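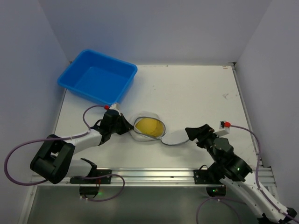 Trerkano 2 review: motion planning for two-arm cells
Posted Jul 28, 2018

We have run Trerkano 2 on our two-arm bench for 14 weeks. Before that we used Olora, and I will compare the two where it matters.

Setup took one afternoon. You load the arm models, measure the table and walls, and draw them in as boxes. Bins go in the same way and can be set at any angle. Olora made us line everything up with the table edge.

The planner is good. It treats both arms as one system, so one gripper can hold the end of a soft item while the other comes in close to it. We logged 2,246 plans in April, most of them with clear plastic pouches. The arms never touched each other.

Perception is weaker. The depth module loses the edges of see-through plastic, and it often reports the contents of a pouch as the whole object. We ended up feeding in our own grasp points through the Salcedo plugin, which works but has almost no documentation.

Cables are not modeled at all. You can add keep-out zones by hand, but they do not move with the wrist. I would like to see this fixed first.

The log viewer slows down badly past 1,000 entries. Export to text still works.

Support from Flemulside answered both of our tickets the next day.

Rating: 4 out of 5 for planning, 2 out of 5 for perception.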